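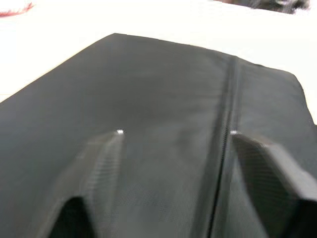
노트북 가방 지퍼를 사이에 둔 좌우 핑거. Ulitz 양팔 셀의 손목 카메라 화면.

# 손끝 정비: 가방 지퍼를 다루는 양팔 셀의 유지보수

Bavbridge 작업장의 Ulitz 셀은 양팔로 가방을 여닫고 소품을 정리하는 작업을 맡는다. 2023년 1월 점검에서 가장 많은 시간이 든 부분은 팔이 아니라 그리퍼였다. 얇은 직물 위에서는 핑거 높이가 조금만 틀어져도 천이 먼저 밀리고 지퍼 슬라이더를 놓친다.

점검은 원점 확인으로 시작한다. 양팔을 대기 자세로 보내고 핑거를 연 뒤, 상판 기준 높이를 좌우 따로 기록한다. 케이블은 손목을 끝까지 돌린 상태에서 당김이 없는지 본다. 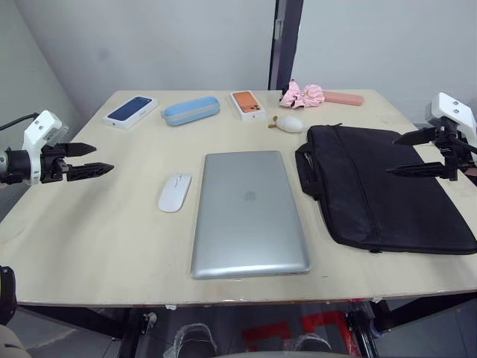
읽는 시간 3분

작업대의 물품 배치도 설정값에 속한다. 노트북과 마우스를 가운데에 두고 가방은 오른팔 쪽에 놓는다. 필통과 우산, 휴대전화 상자는 먼 쪽에 늘어놓는다. 가방이 오른팔 작업 범위의 바깥쪽에 치우치면 손목 각도에 여유가 줄어들어, 지퍼 방향을 따라가는 동작이 중간에 정지한다.

Nikano 제어기의 정비 기록에는 지난 8월 이후 개폐 2,810회가 남아 있다. 이 가운데 1,754회가 직물 파지였다. 직물 파지는 접촉면 마모가 빨라 별도 항목으로 집계한다.

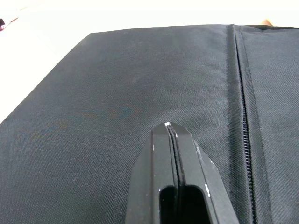 **핑거는 언제 교체하는가?**
점검 주기는 28일이며, 닫힌 상태에서 끝단이 어긋나거나 접촉면 무늬가 닳아 미끄러짐이 반복되면 좌우를 한 쌍으로 교체한다.

표면의 흰 긁힘만으로는 교체하지 않는다. 끝단이 맞물리는지 확인하고, 경사면은 손톱으로 훑어 턱이 만져지는지 본다. 턱이 있으면 직물의 올이 걸린다. 세척에는 보풀 없는 천을 쓰고 용제는 쓰지 않는다. 한쪽만 새것으로 바꾸면 닫힘 중심이 치우치므로 영점을 다시 잡아야 한다.

교체 후에는 Usuga 보정 지그에 물려 닫힘 위치를 저장한다. 이어서 저속으로 여덟 번 여닫고 편차를 비교한다.
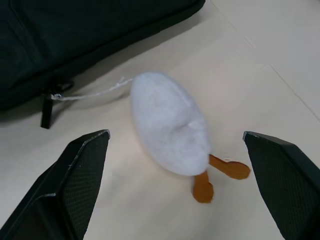
**지퍼에 달린 장식은 어떻게 처리하는가?**
파지 대상에서 제외하고, 핑거의 하강 경로가 장식과 끈을 지나지 않도록 접근점을 옮긴다.

흰 몸통에 주황색 다리가 달린 봉제 장식은 가는 끈으로 지퍼 손잡이에 묶여 있다. 손잡이와 장식의 위치는 따로 등록한다. 끈이 핑거 사이에 들어오면 파지력 값만으로 구별하기 어려워, 닫기 전에 손목 영상을 한 번 더 확인하도록 절차를 수정했다. 변경한 접근점은 좌우 팔의 프로그램에 각각 저장하고 이전 값은 다음 점검까지 보관한다.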